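Re: [handheld-demos] Draft good practice note, cable section

Czesław Ziółkowski wrote:
> I'd drop the line on cables altogether. People at Surno have managed
> without one, and the note is already 2 pages long.

Hi Czesław, hi all,

Please let's keep it! I'd happily lose the paragraph on file names instead, but cables are what I spend half my mornings fussing over here at Lundley. My own wording would be: lead runs off the back or side of the gripper, never across the box, and enough slack that you can reach the far end without a tug.

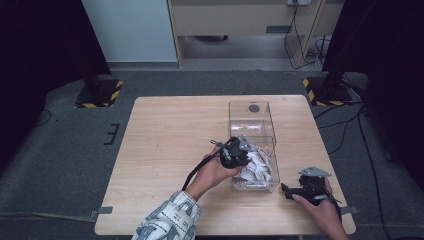 Left gripper over the box, right one low beside it, table clips on.

I'd also like the clips to be a "must" – at the moment the draft says "should", and Lesano read that as optional. Same for tape on the floor, if we can agree what it marks (Wiesława had a view on this, I think?).

No strong feelings about the 100 practice runs for new people. Seems a lot to me, but Sobczak do it and they're happy.

Can send proper wording by the end of November.

Cheers,
Wiesława's desk neighbour, Lundley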